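Reheating rice without turning it to gravel?

chantelle_m
I cook a big pot of rice at the start of the week and by day 2 it's like eating aquarium gravel. Microwave only at work. What are you all doing?

stockdale_g
Splash of water, cover it, 40 seconds, stir, go again. Been doing it for years and it comes out fine.

hoiyan_c
Freeze it!! Portion it while it's still steaming, flat in bags, straight into the freezer once it cools a little. Comes back so much softer than fridge rice, I promise you.

stockdale_g
Who has freezer space for that? Mine is all peas and bread.

hoiyan_c
Flat bags, Gareth. They stack like folders. I get 6 in next to the ice tray.

kgomotso
I'm going to disagree with both of you, the problem is the power level. Full blast dries out the edges while the middle stays cold. Go down to half and give it longer.

chantelle_m
Our office one has a dial that does whatever it wants, so half power is a bit of a dream lol. But I'll try the freezer thing.

nadhirah_p
Ice cube on top, cover, heat, throw the cube away after. My aunt swears by it. Also don't leave the pot out on the stove all evening, get it in the fridge!

stockdale_g
The ice cube is just my splash of water with extra steps.

nadhirah_p
It is not, mine never goes soggy. Try it on 200 grams and report back.

chantelle_m
OK, ice cube for lunch tomorrow, frozen bag after that. I'll let you know which one wins.
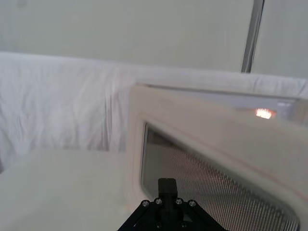 White microwave, door side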